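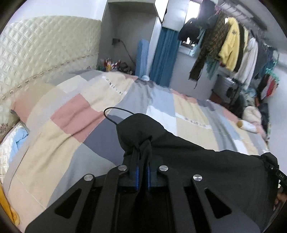

Gripper with a fold of black fabric (mask, I think), bedroom round, Lulteda collection.

Reading time: 4 minutes

Thread: Does collecting in real bedrooms help, or does it just make us feel better?

plinth_otter
Putting our Nijs write-up here before it vanishes into a folder. Short version: we collected 2,084 demonstrations of picking up small soft things with the hand-held gripper. Half came from the tidy bench at Usley, half from people's actual homes, beds and all. Same policy, same training budget. Then 100 trials each in a bedroom neither set had seen. The bench-trained policy was splendid on the bench. In the bedroom it went for the bedding with real conviction. The homes one finished 3 times as many picks.

gravelbox
Three times as many as what, though? If the bench policy managed two, I'm not throwing a party.

plinth_otter
Fair. It managed more than two but I wouldn't have thrown a party either. Table's in the write-up, page with the coffee ring.

mornington_cress
That quilt is doing a lot of work. Pale patches, straight seams everywhere, creases running off in all directions. If I wanted to design something to upset an edge-hungry vision encoder I'd have sewn exactly that.

gravelbox
Which is my problem with it. You've changed the background, the lighting, the clutter AND the softness of the surface, and called the lot "homes". A bench doesn't give when you press on it. A mattress does. How much of your gain is vision and how much is people learning to come in at a different angle?

plinth_otter
We don't know. We tried to pull them apart by putting a plain sheet over a mattress on the bench. That got back some of the gap, and I'm not going to say how much because we ran it on a bad afternoon and I don't trust the numbers.

gravelbox
So the one experiment that would answer the question is the one you don't trust.

plinth_otter
That is how it generally goes, yes.

tin_halibut
We did something similar at Stustosora, with socks. Agree with the direction, disagree about the cause. Ours came down to how people pinch. On a bench everyone grabs the middle, because it's lying there flat and polite. On a bed they gather a fold first, like in your photo, and the fold is what transfers. We asked the bench people to gather a fold every time and most of the difference went away.

mornington_cress
Most?

tin_halibut
I'd have said 90 per cent before I read this thread. I'd now like to go and check.

plinth_otter
That's annoyingly plausible. We never told anyone how to pinch. I can label the grasps in our set by hand, fold or flat, and see if the bench half is as flat as you say.

gravelbox
Label them without knowing how each trial policy scored, please. I have met us.

mornington_cress
Also black items on pale bedding is about as kind as contrast gets. Try a cream sock on a cream patch and come back.

plinth_otter
We have a few pale ones. They went badly for both policies — worse for the bench one, but badly. Left them in.

tin_halibut
Good. Last lot I reviewed had quietly "retired" theirs.

Comments (3)

wet_biscuit: Is the labelling going to be shared? I'd use the fold/flat split even if it's rough.

plinth_otter: Yes, once I've done it. Probably July.

oldspanner: My bench results are also splendid on the bench.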